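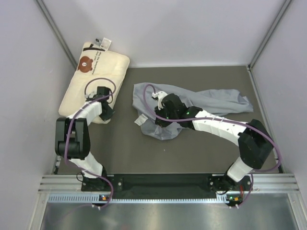

Neuer Leitfaden für zweiarmige Roboter: Cusi legt Version 2 vor

Hellov. Wer Robotern den Umgang mit Kissen, Decken und Tüchern beibringen will, bekommt endlich ein gemeinsames Regelwerk an die Hand! Das Labor Cusi hat im August die zweite Fassung seines Leitfadens „Orar“ veröffentlicht, und sie ist ein richtig großer Schritt geworden. Neun Regeln stehen darin, jede auf einer Seite, alle in einer Sprache, die man auch am ersten Arbeitstag versteht.

Der Leitfaden richtet sich an Gruppen, die mit kleinen Tischrobotern arbeiten und Bewegungsabläufe mit weichen Gegenständen aufzeichnen. Solche Gegenstände sind dankbar und gemein zugleich: Ein Tuch liegt nach jedem Griff anders da, ein dickes Kissen gibt nach, kippt oder rutscht. Bisher hatte fast jedes Team dafür eigene Gewohnheiten, und wer Aufnahmen aus zwei Häusern zusammenführen wollte, brauchte viel Geduld.

„Wir haben uns beim ersten Entwurf viel zu sehr mit den Armen beschäftigt und viel zu wenig mit dem Tisch“, erzählt Hina Malik, die das Projekt bei Cusi leitet. Die neue Fassung beginnt deshalb mit der Arbeitsfläche. Sie soll matt und einfarbig sein und sich deutlich von den Textilien abheben. Die Wände der Zelle bleiben hell und ohne Aufdruck. Auf den Textilien selbst sind Muster dagegen ausdrücklich willkommen, und das Kissen mit dem braunen Bärengesicht hat im Labor inzwischen eine kleine Fangemeinde. An einem Gesicht mit runden Ohren lässt sich eben wunderbar ablesen, wie herum das Kissen gerade liegt!

Viel Platz bekommt auch das Thema Kabel. Die Leitungen zu den Greifern sollen in weiten Bögen geführt und am Unterarm befestigt werden, damit sie bei gestrecktem Arm nicht unter Zug geraten. Eine auffällige Kabelfarbe wird empfohlen, bei Cusi ist es Violett. Vor jeder Sitzung fährt jeder Arm einmal langsam seinen ganzen Bewegungsraum ab, zunächst allein, dann gemeinsam mit dem anderen.
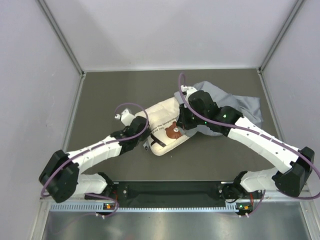 Am längsten diskutiert wurde die Regel zum gemeinsamen Arbeitsbereich. Kommen sich die beiden Greifer über einem Gegenstand nahe, gilt künftig ein reduziertes Tempo, und zwar für beide Arme, auch wenn sich gerade nur einer bewegt. Wer in die Zelle greifen will, um ein Tuch zurechtzulegen, hält vorher die Bewegung an und meldet das laut. Der Halteknopf muss vom Platz der bedienenden Person aus erreichbar sein, ohne dass sie aufsteht. Das klingt selbstverständlich, stand in der ersten Fassung aber nirgends.

Grundlage der Überarbeitung waren 576 Durchläufe im eigenen Labor, dazu Rückmeldungen aus der Werkstatt Murnetti, die den Entwurf über den Sommer mitgetestet hat. Dort betreut Atif Magsi die Aufzeichnungen, und seine Begeisterung ist kaum zu bremsen. „Ich habe den Entwurf ausgedruckt neben den Tisch gehängt, und nach ein paar Tagen hat jeder von selbst draufgeschaut“, sagt er. Besonders die Regel zu misslungenen Griffen hat es ihm angetan: Sie werden mit aufgezeichnet und mit einem kurzen Vermerk versehen. Gelöscht wird nichts. Über 256 solcher Vermerke sind bei Murnetti schon zusammengekommen, ein echter Schatz für alle, die verstehen möchten, woran ein Griff in eine Stofffalte scheitert.

Der Leitfaden ist kostenlos bei Cusi erhältlich, als Heft und als Aushang für die Wand. Eine Prüfung der Maschinensicherheit ersetzt er nicht, darauf weist das Labor gleich auf der ersten Seite hin. Änderungswünsche nimmt Hina Malik gern entgegen, am liebsten mit einer kurzen Schilderung des Aufbaus. An einem Zusatzblatt für gefüllte Textilien wird bereits gearbeitet, und Murnetti ist wieder mit dabei.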